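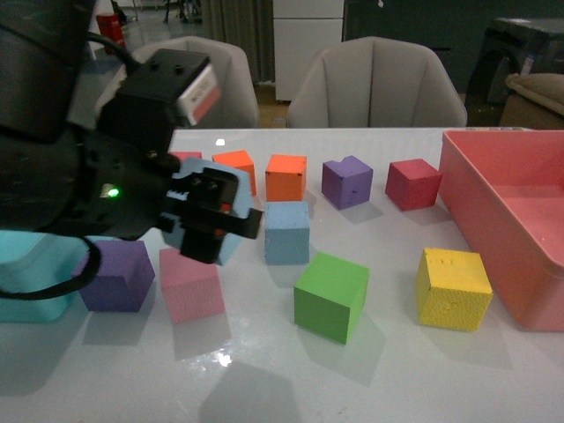

Economia > Indústria > Materiais

Kvaran altera tabela de densidades das espumas de polietileno a partir de outubro

8 de agosto de 2026

A Kvaran, distribuidora de espumas técnicas com armazém em Omavbridge, vai deixar de vender por designação comercial os blocos e placas de polietileno de célula fechada e passa a classificá-los apenas por densidade aparente e por resistência à compressão. A nova tabela entra em vigor em outubro e aplica-se a todas as encomendas confirmadas depois dessa data, incluindo as que resultem de contratos-quadro assinados antes.

A alteração abrange 477 referências. Segundo a circular enviada aos clientes, 40 deixam de existir por duplicação: tratava-se do mesmo material, extrudido na mesma linha, vendido com nomes diferentes consoante o destino (embalagem, construção, artigos escolares). As restantes mantêm-se em catálogo com código novo. O código antigo continuará impresso nas guias de remessa durante 12 meses.

Na prática, o comprador deixa de encomendar uma espuma "macia" ou "semirrígida" e passa a indicar um intervalo de densidade, em quilogramas por metro cúbico, e o valor de tensão a 25% de deformação. Quando o pedido indicar apenas a densidade, a Kvaran fornece o lote com a tensão mais baixa disponível nesse intervalo. A tolerância dimensional das placas não muda. A dos blocos cortados passa a ser expressa em milímetros e não em percentagem da aresta, o que penaliza as peças maiores e favorece as pequenas.

Vibeke Hafstein, diretora técnica da empresa, atribui a mudança ao número de reclamações por troca de material. "A densidade sozinha não descreve o comportamento da espuma, mas a designação comercial descreve ainda menos", afirma. A responsável acrescenta que os ensaios de compressão serão feitos por lote e que o relatório seguirá com a fatura, sem custo adicional. Os ensaios de deformação residual continuam a ser pagos à parte e exigem pedido prévio.

A Bultis, que transforma espuma para embalagem de equipamento ótico e é um dos compradores regulares da Kvaran, considera a tabela mais clara, embora conteste o calendário. Kári Zoëga, responsável de compras, refere que as fichas de produto da empresa citam as designações antigas e que a revisão de cada ficha obriga a nova aprovação do cliente final. "O material é o mesmo, mas o papel não é. Quem audita olha para o papel", diz. A Bultis pediu que as duas nomenclaturas coexistam nas encomendas, e não só nas guias. A Kvaran respondeu que o sistema de gestão de armazém não admite dois códigos ativos para a mesma posição.

O ponto menos consensual é a cor. Até agora, parte da gama usava o pigmento como indicação informal da densidade, prática comum entre transformadores mas sem qualquer base normativa. A circular esclarece que a cor deixa de ter valor identificativo e que um mesmo lote pode ser fornecido em vários pigmentos, desde que o relatório de ensaio o cubra. A empresa recorda que a carga de pigmento, nas percentagens que utiliza, não altera a densidade de forma mensurável, mas pode afetar a estabilidade à luz. Para aplicações expostas, recomenda que o comprador peça a ficha do pigmento.

Dorothy Pearce, consultora de materiais que acompanhou a revisão por conta de 2 clientes do setor da construção, entende que a separação era necessária. Observa, contudo, que muitas oficinas de corte separam os retalhos pela cor e voltam a introduzi-los em produção. Com o novo regime, retalhos da mesma cor poderão ter resistências diferentes, e a triagem terá de ser feita por etiqueta ou por pesagem de provetes.

As etiquetas dos blocos passam a incluir a data de extrusão. A Kvaran fixa um período mínimo de estabilização antes do corte, para limitar a retração provocada pela saída do agente expansor, e deixa de aceitar reclamações dimensionais sobre material cortado dentro desse prazo. O período varia com a espessura e consta do anexo da circular.

Os preços por metro cúbico mantêm-se até ao fim do ano. A tabela de correspondência entre códigos antigos e novos é fornecida em folha de cálculo, mediante pedido ao serviço comercial.

Comentários

Ashley Oakley
O anexo tem um erro na coluna das espessuras: há duas linhas com o mesmo intervalo e prazos de estabilização diferentes. Já escrevi ao serviço comercial, sem resposta até agora.

corte_e_vinco
Sobre os retalhos, a pesagem só funciona se o provete for cortado a direito. Com peças irregulares o erro no volume é maior do que a diferença entre duas classes. Vamos passar a etiquetar tudo à saída da serra.

Unnur Þorgeirsson
Alguém sabe se a tensão a 25% é medida no primeiro ciclo ou depois de pré-compressão? A circular não diz e os valores não são comparáveis.

corte_e_vinco
@Unnur no relatório que recebi com o último lote vinha primeiro ciclo. Não sei se vale para toda a gama.

M. Teles
A Branurent fez o mesmo com as placas de poliuretano e acabou por repor os nomes antigos entre parênteses.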